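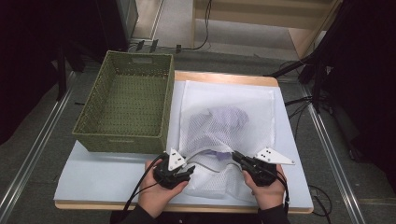 Le filet, le vêtement violet à l'intérieur, et le panier à côté

Clavutance > Entraide maison > Linge et lavage

Filet à linge : comment bien le remplir, et un panier tressé pour du linge délicat, bonne idée ?

3 000 vues, sujet ouvert

pivoine_du_lundi

Bonjour à tous ! Je me lance enfin, après avoir lu ce forum pendant des mois sans oser poster. J'ai racheté des filets à linge blancs chez Jornura (l'ancien avait rendu l'âge, un trou énorme dans un coin) et je m'en sers pour mes petits hauts fins, notamment un lavande auquel je tiens beaucoup. Jusqu'ici je roulais tout en boule, hop dans le filet, hop dans la machine. Et une fois sur deux ça ressort tout entortillé, avec des plis au milieu que même le fer n'aime pas.

Donc ma première interrogation, toute bête : est-ce que vous pliez le vêtement avant de le mettre dedans ou est-ce que vous le glissez n'importe comment ? Ma sœur plie en trois, moi je trouve que ça lave moins bien au centre, on n'est pas d'accord et ça dure depuis des années.

Deuxième chose : j'ai du mal à enfiler le linge sans qu'il s'accroche à l'entrée du sac. Je finis toujours par y aller à deux mains, une pour écarter, une pour pousser, et la manche ressort par là où elle était entrée. Il y a un truc ?

Et enfin le panier. Je voudrais y ranger le linge délicat en attendant le jour de lessive. Il est rectangulaire, vert olive, tressé, avec une ouverture dans un petit côté pour le porter… enfin je vous parle du mien, il y en a peut-être d'autres modèles. Je le trouve très joli mais j'ai peur que les mailles fines s'accrochent dans le tressage. Vous le doubleriez avec un tissu ?

Pour la machine, c'est une Trustudel, essorage à 1 000 tours maxi. Le filet à plat, de près, côté bord : les trous sont tout petits. Je me demande si ce petit ourlet ne va pas filer. 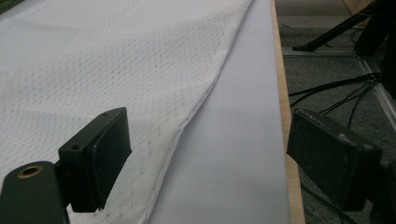 Les réponses

mirabelle506

Coucou pivoine ! Bienvenue de ce côté du forum :)

Alors moi je ne plie pas et je ne roule pas non plus. Je retourne le vêtement sur l'envers, je ferme les boutons s'il y en a, et je le pose à plat sur la table à côté du filet. Ensuite je retrousse l'entrée du filet comme quand on enfile un collant, j'attrape le bas du vêtement et je déroule le filet par-dessus. Ça va deux fois plus vite et rien ne ressort ! J'ai mis dix ans à y penser, je précise, avant je me battais comme toi.

Pour la quantité : un seul vêtement par filet si c'est du fin, deux culottes ou trois paires de chaussettes à la rigueur. Il faut que ça bouge un peu dedans. Si le filet ressemble à un saucisson c'est trop plein, et si ton petit haut se promène tout seul dans un filet prévu pour une couette il va s'entortiller pareil. À mon avis ton souci vient de là, ou de l'essorage. Mille tours sur un haut fin, je ne ferais pas. Descends à 600 et laisse-le sécher à plat sur une serviette.

Tes trous ont l'air fins et réguliers sur la photo, pour du délicat c'est ce que je prends aussi. L'ourlet qui gondole un peu, les miens font ça, je ne m'en fais pas. Je passerais un coup de machine à coudre seulement si un fil commence à pendre.

Ah et la fermeture, toujours la glisser sous son petit élastique quand il y en a un ! Sinon elle s'ouvre en route et tu retrouves tout dans le tambour (vécu, avec un soutien-gorge et un pull en mohair, je ne m'en suis pas remise).

lessive_et_cie

Perso lavage à la main et basta. Les filets j'en ai eu, ils ont fini à garder les oignons. Le panier par contre j'ai presque le même de chez Mockus, il perd ses petits bouts de fibre au début, un coup de brosse et c'est fini. Ne le mets pas dans la salle de bains si elle est humide, le mien a pris une odeur.

217 personnes ont trouvé une réponse utile dans ce sujet

pivoine_du_lundi

Merci mirabelle, la technique du collant, mais oui !! J'ai essayé dès le soir même et je me suis sentie un peu bête de ne pas y avoir pensé. J'ai aussi baissé l'essorage. Pour lessive_et_cie : à la main j'ai essayé, j'en mets partout, et ma salle de bains n'a pas de fenêtre, alors je note pour l'humidité, le panier ira dans la chambre.
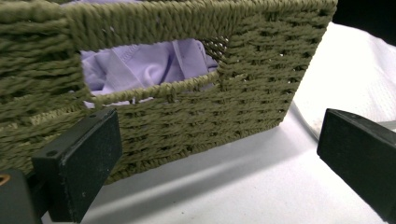
Côté rangement, je n'ai pas encore tranché pour la doublure. J'avais pensé à une vieille taie d'oreiller, coupée et cousue en fond de panier avec un rabat par-dessus le bord, mais ça cacherait les poignées et j'aime bien les voir. Là, avec du tissu lavande dedans, on l'aperçoit par l'ouverture et je trouve que ça va drôlement bien avec le vert ! Le seul endroit qui me chiffonne c'est juste sous la poignée, un petit bout de tissu dépasse sous la bande du bas, et c'est exactement là que j'imagine une maille tirée. Peut-être une doublure lavande qui s'arrêterait avant les poignées, alors ? Si quelqu'un a déjà cousu ça pour un panier rectangulaire, je veux bien vos mesures pour les angles, je rate toujours les angles.

mirabelle506

Pour les angles : tu couds un simple sac, tu aplatis chaque coin du fond en triangle et tu piques en travers, à la largeur que tu veux pour le fond. Fais-le d'abord dans un vieux drap, tu corriges, et après seulement tu coupes dans ton joli tissu. Et prévois deux petits liens à nouer sur le bord, comme ça tu l'enlèves pour la laver. Dans un filet, évidemment !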